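Clestier vol. 2 (some spoilers for vol. 1)

marrowfat
Finished the second volume last night and wanted to see what other people made of it. I liked the first one more than I expected to, mostly for the mystery side. This one drops the missing ferry almost completely and spends its first 80 pages in Haredwood, a town we had only heard mentioned. The art is still very good. The story felt slower to me, and I had to go back twice to check who was related to whom.

tin_lantern
I thought the Haredwood part was the best thing in it. You need to know the town before the flood chapter or the flood chapter means nothing. Volume 1 rushed everything and I never cared who was on the ferry.

marrowfat
Fair enough on the flood chapter. I still think they could have done it in half the space. There is a whole section on the allotment dispute that goes nowhere.

oldquay
It doesn't go nowhere. The man who loses the allotment is the one who rings the bell on page 245. Look at his coat.

marrowfat
I missed that completely. Will look tonight.

pellow43
Is this the Tondik edition or the older one? I have the Tondik and my page 245 is a map. The bell is five pages later. I think they moved the chapter breaks when they reprinted it.

oldquay
Older one. Didn't know they had changed anything. Is the lettering different too?

pellow43
Lettering is the same as far as I can tell. The paper is thinner and a bit of the black shows through from the other side. Spine is better though, mine opens flat.
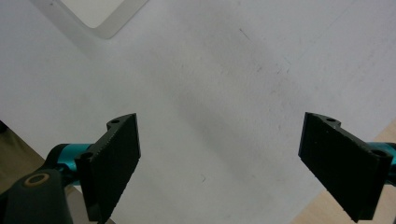 Black jaws open over the pale surface

pellow43
Anyway, if you're buying now I would get the Tondik for the binding and put up with the paper.

tin_lantern
Show-through would annoy me more than a stiff spine. The night scenes are most of the book.

greenhithe
Going back to the story, am I the only one who didn't believe the ending? The Ivanov boat turns up in the harbour with the lamps lit and we are meant to accept that the whole town kept quiet about it. In volume 1 they couldn't keep quiet about a stolen bicycle.

oldquay
They weren't keeping quiet, they couldn't see it. Chapter 5, the harbourmaster looks straight at the mooring and writes "empty" in the log.

greenhithe
I took that as him lying. He lies about the tide tables as well.

tin_lantern
He gets the tide tables wrong. I never read it as lying.

greenhithe
Then why does he burn the log?

marrowfat
I'm with greenhithe on the harbourmaster. Less sure about the rest of the town. Has anyone started volume 3? The library has it on order for November and I'm roughly tenth in the queue.

pellow43
Read the first chapter in the shop. It opens back on the ferry, so you might get on with it better than this one. Won't say more than that.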